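The little black bin under the desk

I have been waiting to write this one! If you've been reading for a while you know the back room has been my work room since June, and that it has been a slow business of one thing at a time, mostly because I change my mind while standing in the doorway with a cup of coffee. But the floor is done, the desk is in, the chair is in, and I've finally got to the part I like best, the small stuff. Today I want to talk about wastebaskets. Yes, a whole post. Stay with me!

For years I worked with a paper grocery bag folded open next to my feet. It did the job until it fell over, and it fell over every time I rolled my chair back. Then came a lidded plastic thing from the bathroom that I had to lean down and open by hand, so the sticky notes and tea wrappers piled up on the desk next to it and I'd carry them all over in one go at the end of the day. Neither of those was a wastebasket so much as a place where trash happened to be.

What I use now is a plain black mesh one, the kind every office has had since forever, and I love it. It goes with the chair (black mesh back, headrest, nice thick seat cushion), it weighs next to nothing, and you can see at a glance how full it is without bending down. I went back and forth over a woven one from Lunde that was very pretty, and I still think about it, but I know myself. I throw apple cores away. A woven basket and an apple core are not friends.

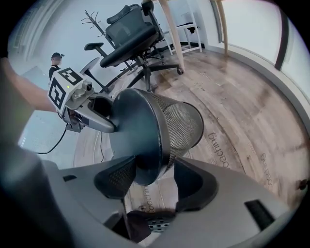
The chair, since I know somebody will ask, was the big spend of the whole room. I'd put 2,950 aside for everything, paint and floor included, and the chair took 680 of it. I gulped a bit. But I sat in it for half an hour in the Cisuvach showroom, reading a magazine and pretending to type, and when I got up nothing hurt, and I'd been saying for two years that I wanted a day at my desk to end like that. The headrest I thought I'd never use. I use it on every single phone call!

Back to the bin. Finding the right spot took me longer than choosing it. My first idea was right beside the chair, on the left, and that lasted one morning, because the armrest sits out just far enough that I kept dropping things onto the armrest and then onto the floor. Next I tried the corner by the wall. Very tidy, looked lovely, and so far away that I started throwing things at it. I'm not a good shot. There were little balls of paper all over the floor by lunch and I had to do a lap of the room before I could vacuum.

Then my friend Margit Solberg came by to drop off a jar of plum jam, looked at the whole arrangement for a few seconds, and said, "Why isn't it under the desk?" I said because I'd kick it. She said, "So put it where your feet don't go." Well!

So I sat down and paid attention to where my feet go (it's mostly the right side, and one of them tucks back under the seat when I'm concentrating, did you know you did that? I didn't) and slid the bin in on the other side, a bit behind the front edge. I can let my arm hang down and just open my fingers. It's out of the way of the chair, it's out of sight from the door, and I haven't kicked it once. All right, once.

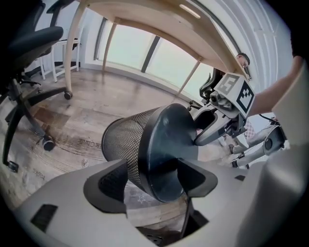 Being under the desk has one small drawback and that's the dust. Fine mesh picks up fluff like you wouldn't believe, especially low down. I do mine whenever I do the floor: empty it, turn it on its side, run the soft brush of the vacuum along the outside and then around the inside. If something sticky has got in there, I take it to the kitchen sink, give it a squirt of dish soap and an old toothbrush around the rim, and let it dry properly on a towel before it goes back. Five minutes, tops, and it comes up looking brand new.

I don't use a liner for paper. I did at first, little white ones from Lirnier that come 100 to a roll, and they bunched up around the top and spoiled the look. Now the paper goes in loose and gets tipped straight into the recycling, and the apple cores (I'm trying!) walk to the kitchen with me. I've got nearly 90 of those liners left, so they've moved to the car, where they are turning out to be very handy.

Another happy thing about having it right there is that I throw more away. I open the mail at the desk now and the envelopes are gone before I've finished reading the letter. The dead pens are gone. There was a stack of instruction leaflets that had moved house with me twice, including one for a Cidoso label maker I gave away years ago, and I let them go one after another while I was on hold with the insurance people. It was the most fun I've ever had on hold.

Next up is the wall behind the chair. It's a nice pale color and it's completely safe to leave alone, so naturally I want to put a shelf on it. I've been holding a tape measure up against it every evening and writing the numbers on the backs of envelopes, and then throwing the envelopes away, so I'll need to measure again before I order the brackets. If you've hung a long shelf by yourself and lived to tell the tale, please leave me a note in the comments about how you kept it level!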